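Jul 14, 2026

The lease on the apartment in Nurnley required that all floors be returned "in the condition received, ordinary wear excepted." I have now read that sentence more times than any other in the document, and I wish to record how the matter of the deposit was settled, as several readers have written to me about similar disputes.

The deposit was $3,000. In January, following my departure, the management office at Mornar informed me by letter that $2,000 would be withheld for refinishing. The letter did not identify a room. It did not include an estimate, an invoice, or the name of any contractor. A telephone number was provided, and calls to it were returned within 4 business days, as promised, by a person who did not have access to the file.

I requested an itemized statement in writing. I also enclosed a copy of the move-in checklist, on which the previous manager, Emiliano Gaete, had written "floors: older, some marks" and added his initials. I would advise every tenant to keep this form. Mine had been stored with the appliance manuals and was found only after a long evening of searching.
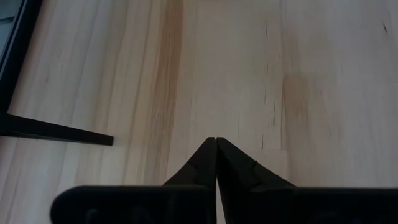 The itemized statement arrived 17 days later. It listed sanding and sealing for the hallway, the bedroom, and a "den." The apartment did not have a den. I pointed this out in a second letter, sent by certified mail, and asked that the charge be withdrawn in full.

The office proposed to divide the amount equally. I declined. Ordinary wear had been excepted by the terms of the lease, and the checklist established that marks were present before I took possession. A revised statement was then issued with no charge for floors and a modest charge for cleaning the oven, which I accepted without objection.

The check has since been deposited. Correspondence concerning the parking space at Nolport remains open and will be addressed in a separate post.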